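Call for Participants: Gripper Comparison Study, Tabletop Handling

The Manipulation Laboratory at Radport invites adults to take part in a paid study comparing two grippers on everyday dishware. The study is led by Rekha Mudaliar, with Musyoka Laizer responsible for scheduling and safety. Sessions will be held in August.

Participants will operate a robot arm by means of a handheld controller and move plates between marked positions in a set order. Each person will work with both grippers – a two-finger parallel model from Flovent and a soft three-finger model from Josmont – and will complete a short questionnaire after each. The laboratory records the time taken for each trial, the number of dropped or shifted plates, and the participant's own rating of effort. No score is given to individuals.

The plates used in the study are shallow, with a low raised rim. Low rims leave little room for a finger to pass underneath, and earlier trials in our laboratory showed large differences between operators on this kind of item. Plates that sit close together are of particular interest.

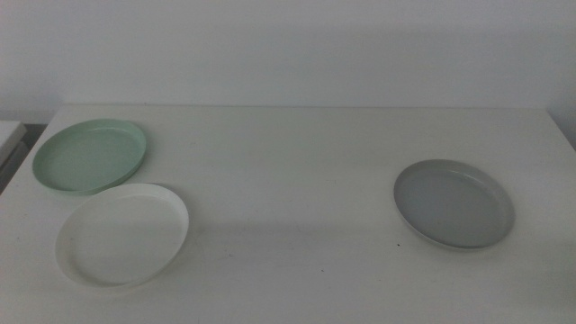

Three-plate layout: green and white plates at left, gray plate at right.

Who may apply

Applicants must be 18 or older, have normal or corrected vision, and be able to use both hands without discomfort for the length of a session. Experience with robots is not required. Persons who have worked for either gripper supplier are not eligible. Both left-handed and right-handed applicants are welcome, and handedness should be stated in the application.

Time and payment

Each participant attends two sessions on separate days. A session consists of a practice period and 7 timed blocks, with a break after the fourth. Payment is $200 on completion of both sessions. Participants may withdraw at any time and will be paid for any session already completed.

How to apply

Applications should be sent in writing to Sivaprasad Kandasamy, Study Office, Room 395, Radport. Please give your name, age, preferred hand and the weekdays on which you are available. Applications received after 3/6/21 will be placed on a waiting list. Questions about data storage or consent should be addressed to Ilídio Serrano at the same office.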